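Drastcombe Singles and Social Circle
Minutes of the November meeting, Prullano Room, 7.30 pm

1. Minutes of the last meeting agreed, with one correction: paid-up members 134, not 143.

2. Speed-friending evening. 17 places taken up. Format to stay as it is — four minutes per pair, bell at the end. Badges to show first names only.

3. Newsletter. Print run cut to 2000. The piece on dating after divorce is held over to the next issue.

4. Accounts. Balance £2843 after payment of the Jarkari restaurant deposit.

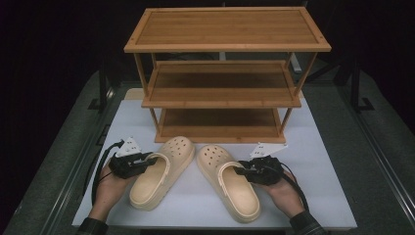

5. Concert outing. The Bach programme was preferred. Single tickets to be booked in one block, so that members who come alone sit together. Lifts to be arranged by email.

6. Any other business. Request for a Sunday walk deferred.

Meeting closed 8.50 pm.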